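Dyeing small pieces with strong tea

Tea gives cotton and paper a warm brown that suits labels, napkins and recipe cards. It is cheap and needs no special kit, but it does stain worktops, so get the table ready first.

Cover the table with an old sheet and leave it there until everything is put away. A plastic cloth works too, although spills run straight off it and onto the floor.

Wash new cotton before you start. Shops put a finish on it that keeps the colour out, and you end up with pale patches. Paper needs no preparation, but use a heavy one. I buy Kirell 200 gsm card, which holds together after a long soak.

Put 40 grams of loose black tea in 2 litres of boiling water and leave it until cool. Strain it twice through a cloth – leaf dust makes speckles. A spoonful of salt helps with cotton and does nothing for paper.
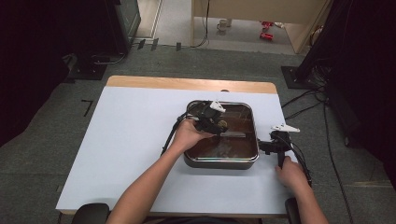
A shallow metal tray of dark brown liquid on a covered table.

Lay pieces in flat and one at a time. Turn cotton every few minutes. Leave paper alone, as it tears easily when wet. Everything dries lighter than it looks in the tray, so go a shade darker than you want.

Dry cotton on a line and paper on a rack. Iron both on the back.

Leftover tea keeps for a couple of days in the fridge. After that, pour it on the compost. Rinse the tray straight away and wipe the sink with bicarbonate of soda.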